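Community Grants & Awards Board > Nominations and Eligibility
Thread: Wakstead service award, point system for 2019

mevau_north
Posted 01/02/2019
The Wakstead Foundation has posted its revised scoring sheet for the annual service award. Maximum score is now 475. Documented service hours are capped at 202 points, and letters of support count for 166. The remainder goes to the written statement. Nominations close at the end of February.

ledger_line
The cap on hours is a mistake. A person who has run a meal program for a decade scores the same as one who has done it for three years. The old sheet had no cap. 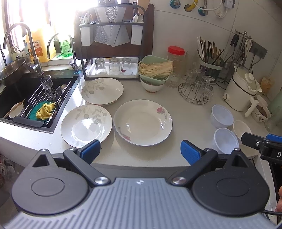
Does the nominee have to live in town?
Residence or place of work within the town limits is enough, and board service with a local nonprofit is accepted in place of either.

tidewater22
Disagree with ledger_line. Without a cap the award went to whoever kept the best time sheets. Retired nominees had a built-in advantage over people with full-time jobs.

ledger_line
Then weight the hours by year. A hard cap throws away information the reviewers already have.

mevau_north
Weighting was in the draft. It was dropped after the Mevau Fund, which pays for half the prize, asked for a sheet that could be scored by hand.

ika_grants
Two points on the letters. Each one must be signed and must state how the writer knows the nominee. Form letters with identical text are scored as one letter. Our group lost points that way when we nominated the Moschos Literacy Project coordinator.

tidewater22
Is the identical text rule in the published guidelines? I only see it in the reviewer notes.

ika_grants
Reviewer notes only. It should be moved.

ledger_line
Agreed on that much. A rule that costs points belongs where nominators will read it.
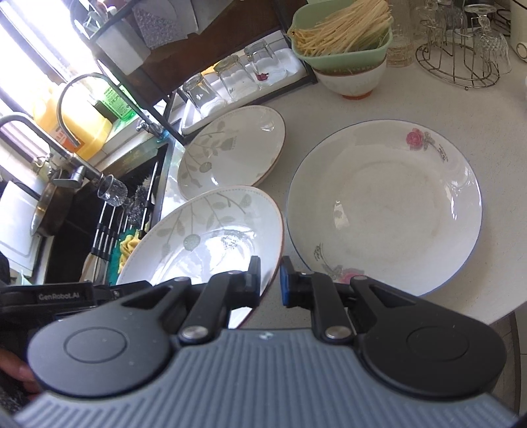

Filing checklist (posted by mevau_north)
1. Nomination form, signed by nominator and nominee.
2. Log of service hours with a contact for each organization.
3. Letters of support, minimum 2.
4. Written statement, single-spaced, no attachments.
Send as one PDF. Paper copies go to the Wakstead office during business hours.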